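# Suturing practice at the Limano skills room

Running a stitch through soft tissue with instruments takes a long time to learn and is hard to follow from written notes. This page is for people starting the Overgaard suturing module in January, and for anyone who has read the handbook and would like to see what the parts of a stitch look like close up. They go with chapter 2, which covers needle, thread and knot.

They are all close views, and the working area is small, so a length of thread that looks long on screen may be very short. Keep the handbook's drawings next to you as you go through the page. The drawings show each stitch flat and evenly spaced – tissue is neither flat nor even.

## Thread

Before the first bite, look at where the thread is lying. It should have a clear path to the needle, with nothing resting on top of it. Dark thread is easy to see on pale tissue and harder to see where the surface is red and shadowed.
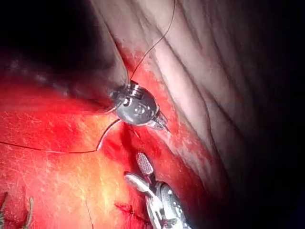

*Dark thread beside the instrument tip, with a small kink where it bends. The pale folded tissue is behind.*

A kink like this is worth sorting out early. Draw the slack out slowly and let the thread straighten. Don't snatch at it, and don't grip the same point on the thread again and again, as the jaws can mark it. Module notes give 50 slow pulls as a warm-up exercise, done on the practice pad with a spare length.

## Needle

The needle is curved, so it has to travel in a curve. Most beginners push it straight forward and then wonder why it drags. Turn the wrist and let the point come round by itself. The other instrument should be close by with its jaws slightly open, in line with the place where the point will come out. 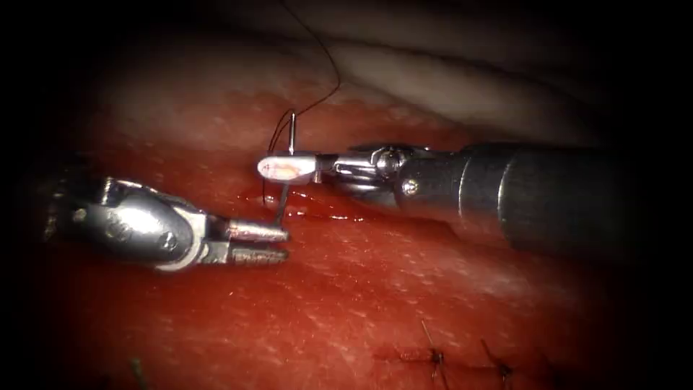 *Driving the needle, right-hand instrument towards the left. The jaws on the left are open just short of it.*

Leave enough of the needle showing to take hold of it properly. Grasping right at the point will blunt it. If you can't see where the point is, stop and move the view before you do anything else.

The Dreltinier practice pads are firmer than tissue and will feel different under the needle. Allow for this when you move from one to the other. The pads are marked with rows of dots and will take almost 100 bites before they need replacing. Used pads go in the grey bin under the sink, new ones are on the second shelf.

## Knot

Short ends are normal on a finished knot, but check the handbook for the length you have been asked to leave. Look at the knot from more than one side. Keep the thread for the next stitch well away from the cut ends.

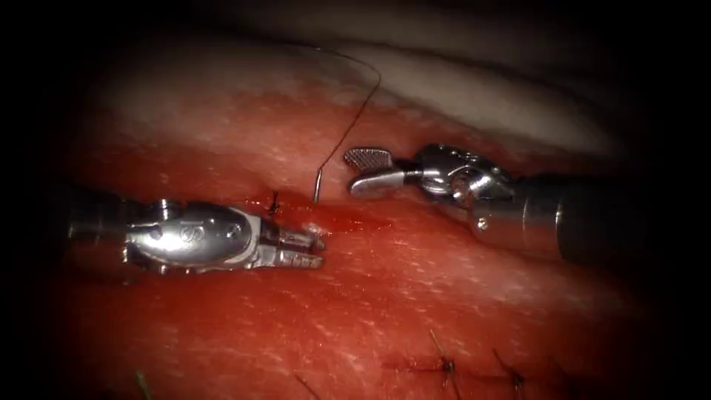

*A small dark knot with short cut ends, and the curved needle standing nearly upright next to it. Its thread makes a long loop over the paler tissue.*

A wide loop is fine as long as you know which way it runs. Follow it with your eyes from the needle to the far end before you pull. If it crosses itself, undo the crossing first.

## Keeping track of the needle

Always know where the needle is, including when you are busy with something else. Say its position out loud during practice, even if you are working alone.
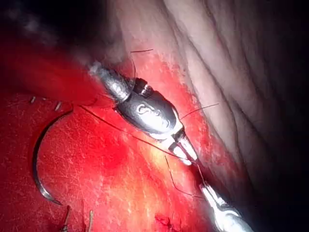
The module log sheet has a column for this, and it should be filled in at the end of every session along with the needle count. Sheets are kept in the Driltel folder by the door. Larger copies of the pictures can be printed from the room's computer, on the matt paper only.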